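Trandport Two-Finger Gripper Kit, Club Pack
Stock no. 1392
Sold by Drillport to schools and clubs

The maker says a beginner team can go from box to first pick in 90 minutes. We doubt it. Our after-school group needed 2 sessions just to get the cables routed so the arm could turn without tugging on them, and these were kids who had built arms before.

The fingers are black and wedge-shaped with squared tips. They're fine for blocks and handles. Thin flat things are another matter, and the sales sheet skips over that.

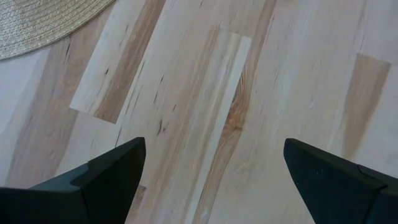

Mal-soon Ok wrote in to say we're too hard on it. Her team at Lostusov took the kit to the September table-setting contest and finished with 4 clean runs, and she thinks most of the bad grips people blame on the fingers come from rushing the practice drives. Fair enough. She also admits they swapped the tip pads before the contest, and those are sold separately.

The pack has the fingers, the mounts, a wrist camera and a bag of screws with two sizes mixed together. No arm, no table clamps, no computer. Read that line again before you send in a club order -- the box art suggests otherwise.

For practice we set out ordinary kitchen things: a ribbed bowl on a woven mat, a couple of utensils, a tumbler. 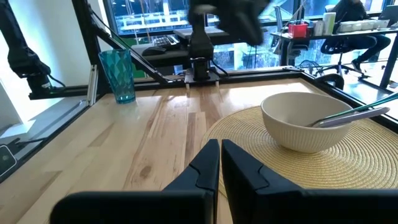

Start students on the utensils and leave the bowl for later. A rim looks easy on the camera and then one finger lands inside and the other misses. The "smart align" setting is supposed to help with this. We left it off after the first week and our scores didn't drop.

Spare fingers ship in pairs only. Returns are accepted on unopened packs, which seems a bit cheap for a kit you can't judge until it's bolted on.

Page last changed 08/01/2021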